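We use cookies to remember your preferences and to see which pages get read. Accept all | Manage settings

Lepik Community Energy Group
Minutes of the members' meeting, 10 June 2025, upstairs at the Zevwood

Taken by me, Reet Jankauskaitė, as Laine did the last lot and says her wrist hasn't recovered. I've written these the way I talk, so if you want them stiffer you know what to do (volunteer!).

Present: Ivars Sepp (chair), Laine Avotiņš, Rimantas Sepp, Periklis Triantafyllou, me, and a good turnout of members, several of whom forgot to sign the sheet. If you were there and you're not on it, drop me a line.

1. Last minutes

Agreed, with one correction. Under the battery item I'm told it should read "kilowatt hours" and not "kilowatts". Periklis explained the difference again. I think I've got it now: kilowatts are how fast, kilowatt hours are how much. Signed by Ivars.

2. The turbine at Umstead

This took up most of the evening. Rimantas gave us the update on the grid connection and I'm sorry to say it's still a slog. The network operator has our application for the 400 kW machine and has come back with more questions, mostly to do with how we'd limit export on windy nights when hardly anyone on that line is using anything. Rimantas had brought the letter and read out the middle page, which was heavy going, but the gist is that we can have a connection fairly soon if we accept a 200 kW cap on what we send out, or wait for the substation work and have the full amount.

Lots of views on this. Laine was all for taking the cap and getting the thing turning. Her point was that we've been talking about Umstead since before her youngest started school and people would like to see a blade go round. Periklis wasn't so sure. A capped turbine still costs the same to buy and put up, and he'd like to see the sums done properly with real wind readings from the mast before anyone signs. Someone at the back (sorry, I didn't catch your name) asked if the spare power could go into a battery or heat the swimming baths, and there was a good bit of chat about that. Ivars liked the baths idea very much and had to be steered back to the agenda.

I asked whether accepting the cap now means we're stuck with it. Rimantas thinks we could apply to have it lifted later but he hasn't got that in writing, and we all felt we'd want it in writing.

Decided: no decision yet. Rimantas to ask the operator about lifting the cap and get an answer on paper. Periklis to redo the income figures both ways, capped and uncapped.

3. Quote from Zisetico

Zisetico have sent their quote for the maintenance contract and it's longer than I expected. Ivars had been through it with a pencil. The main thing is that they want a 30-month minimum term, with two planned visits a year and call-outs charged on top. The call-out rate made a few people whistle.

Laine wondered whether we could get the gearbox oil checks included in the planned visits, and Ivars is going to ring them and ask. He also wants it spelled out who pays for a crane if one's needed, which I hadn't even thought of, and now I can't stop thinking about it. Rimantas reminded us we don't need to sign anything until there's a turbine to maintain. Fair enough, though the lender will want to see a draft.

Action: Ivars to go back to Zisetico about oil checks, cranes and a shorter term.

4. Solar on the school roof

Better news! The panels have had a good spring. Periklis passed the monthly chart round and January is the sad little stump you'd imagine, but everything since has been above what we budgeted. One inverter tripped out over the Easter break and wasn't spotted until the staff came back. He's now got the alerts going to his phone and to mine, so if he's on holiday it's me who has to do something. He's promised to write down what that something is.

The school has asked about a display in the entrance hall so the children can see what's being made. Everyone liked that. Laine to find out what a screen costs and whether it can be mounted somewhere footballs don't reach.

5. Share offer

Brief one. We can't open the next share offer until item 2 is settled, and Ivars was firm on this. He doesn't want people putting money in on the strength of a full-size connection and then hearing about a cap in the newsletter. A couple of members said they'd been asked by neighbours when they can buy in. The answer for now is to take their details and pass them to me.

6. Any other business

The tea money is down again. Rimantas has a box of leaflets from the open day if anyone can use them. Laine raised the access track at Umstead, where the gate has dropped and you have to lift it to get it open. The farmer says it's our gate and Ivars says it's his, and they're going to look at the lease together.

Next meeting will be called once Rimantas has his reply. I'll email everyone, and put a note in the window for those who don't do email.

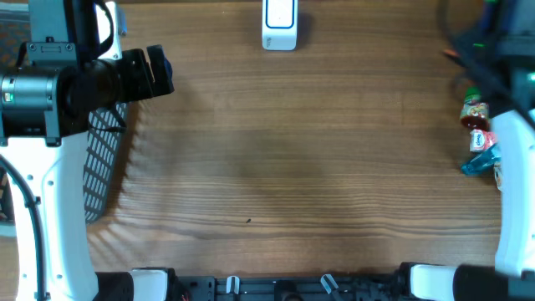
If we took the export cap, would the turbine have to stop every time the wind gets up?

It would carry on turning but be held back, with the controller easing the output down so that what leaves the site stays under 200 kW, and anything used on site wouldn't count towards that.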